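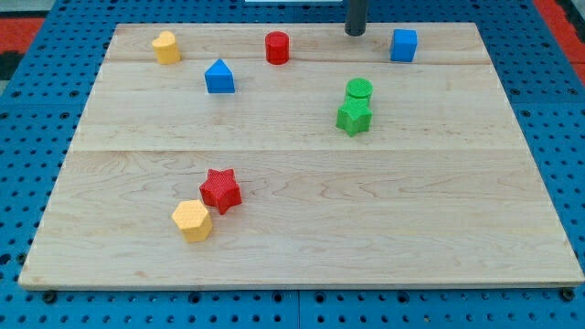
A Board and a Handful of Blocks

Etenesh Nigatu clears the breakfast things at eight in the morning and puts a maple board on the table. Her grandson is three. By the time he has his shoes off, the blocks are on the board and he is moving the yellow heart from one side to the other.

"He always goes for the heart," she says. "I put it in a different spot each day and he finds it."

Nigatu lives in Mirnbridge, in a second-floor apartment with a narrow kitchen and one good window. Until last May the family's toys filled a closet, two plastic bins and most of the space under the sofa. She gave nearly all of them to cousins. What she kept was a short row of picture books, a rag doll, and a small set of shapes in plain colors: red, yellow, blue and green. There's a cylinder, a cube, a heart and a wedge like a little roof, among others.

She is one of the parents and grandparents who have gone back to small sets and a flat place to put them. The people who sell toys have noticed. Setareh Shirazi runs Wolano, a toy store four doors down from the Mirnbridge post office, and she has given her front table over to blocks sold in small bags.

"For years everyone wanted the bucket," Shirazi says. "The bucket was 100 pieces and you stepped on them until the kid went to college. Now people come in and ask me for a few."

Her biggest box holds 800 pieces and has been on the same shelf since she opened. She dusts it.

Why the board matters

Parents ask Shirazi about the blocks first, but she would like them to think about the surface. Carpet is soft and uneven, and a tower on carpet leans before it has a chance. A glass table is loud. A bare wood board is flat and quiet enough, and it gives a child an edge to work inside.

Maple is a common choice. It's hard, pale and close-grained, so bright colors stand out against it and a dropped block doesn't leave much of a dent. A board made of several planks joined edge to edge usually costs less than one cut from a single wide piece, and it tends to stay flatter. The seams show as thin lines running across the grain pattern. Some children use them. Nigatu's grandson has decided that one seam is a road and another is a river, and the green blocks live on the far side of the river.

The front edge will darken and wear where hands and sleeves rub against it. Shirazi tells customers to leave it alone. If it feels rough, a light pass with fine sandpaper will smooth it, and a board that looks dry can have a little food-safe mineral oil, wiped off well and left overnight.

Picking the shapes

A set can be small and still have variety. The pieces should behave differently when a child lets go of them. Cubes stay where they're put. A cylinder stands on its flat end and rolls on its side. A wedge sits firmly on its base but nothing will balance on the ridge, and a child will spend a long time checking that. A heart stood up with its lobes at the top is the hardest piece to use and often the favorite.

Repeating a color across two shapes helps too. With a blue cube and a blue wedge, a child can sort by color one day and by shape the next. Shirazi sells sets from a small maker called Flatitz, along with loose pieces from Acharya, and she lets customers mix them. She does ask about age. For children under three, or older ones who still put things in their mouths, she steers people to larger blocks and won't sell the small ones.

Setting out, putting away

Nigatu doesn't build anything before her grandson arrives. She spreads the blocks out with space between them, some at the back and some close to his chair, so that he has to reach. Stacked blocks, she found, got knocked over and left. Scattered ones got picked up.

He plays for ten minutes or so, wanders off, and comes back. Up to an hour can go by like this. She drinks her coffee and answers questions about the river.

When he's done, the blocks go into a cloth bag with a drawstring and the board slides behind the refrigerator, on its long edge. The bag hangs on the kitchen door. He can't reach it yet, so he stands under it and points.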